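Le coin café au lait : la galerie

2 septembre 2019

Cela faisait des mois que je voulais consacrer une page aux tasses, et la voilà enfin ! Petit rappel pour les nouveaux venus : j'aime le café au lait, les jolis mugs et tout ce qui sert à les ranger sans les empiler au fond d'un placard (où l'anse de celui du dessous finit toujours par y laisser un éclat). Les visiteurs de la galerie de mai m'avaient réclamé plus de supports et moins de soucoupes, alors on y va.

Ma collection compte aujourd'hui 273 pièces, toutes notées dans un cahier avec leur provenance. Je ne vais pas tout montrer d'un coup, rassurez-vous - on commence petit, avec de quoi servir le lait et de quoi poser les tasses. J'ai un faible pour l'arbre à tasses en bois clair, et le mug rouge perché tout en haut me met de bonne humeur dès le matin.

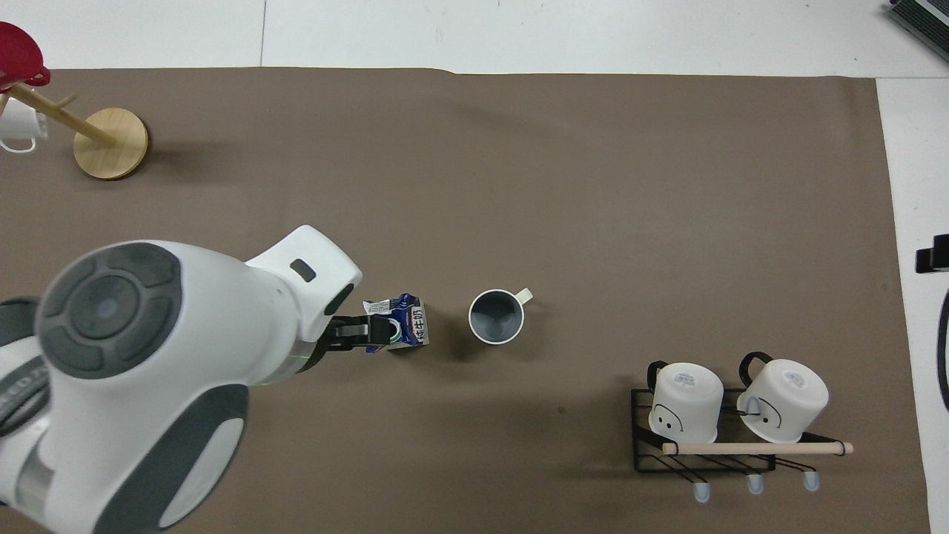
Côté lait, je reste fidèle au lait entier. Ionuț Grecu, qui m'a transmis le virus des mugs, ne jure que par le demi-écrémé et nous en discutons depuis dix ans sans avancer d'un pouce. Il verse le lait d'abord, en plus ! Moi, c'est le café en premier, bien serré, puis le lait chauffé doucement à la casserole, et je m'arrête quand la couleur tire sur la noisette.

Pour l'intérieur des tasses, j'aime les teintes un peu sourdes, les bleus gris surtout. Le café y paraît plus chaud que dans le blanc, et l'on garde malgré tout un bord clair qui dessine bien la mousse. Les anses, c'est une autre affaire : je les veux assez larges pour deux doigts, et tant pis si le mug prend davantage de place.

Passons aux supports. L'arbre est parfait pour les tasses de tous les jours, on attrape celle qu'on veut d'une main. Le métal noir, lui, a un petit air de bistrot que j'adore, surtout avec des mugs blancs à anse noire. Et quand un peu de bois clair vient adoucir le fil de métal, je fonds complètement.
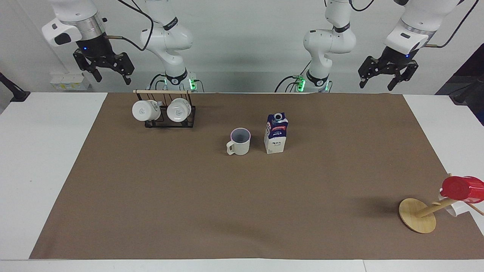
J'ai longtemps hésité entre les deux matières avant de garder les deux - la cuisine est assez grande, et chacune a ses habituées. Les mugs lourds vont sur le métal, les plus légers aux branches. Un coup de chiffon sec sur le bois de temps en temps, un peu d'eau savonneuse sur le fil, et le tout est reparti pour un bon moment.

La prochaine galerie sera consacrée aux bols du petit déjeuner, j'en ai déjà sorti 10 du buffet et je n'arrive pas à choisir. Si vous avez un bol préféré, ébréché ou non, racontez-moi son histoire dans les commentaires, je lis tout !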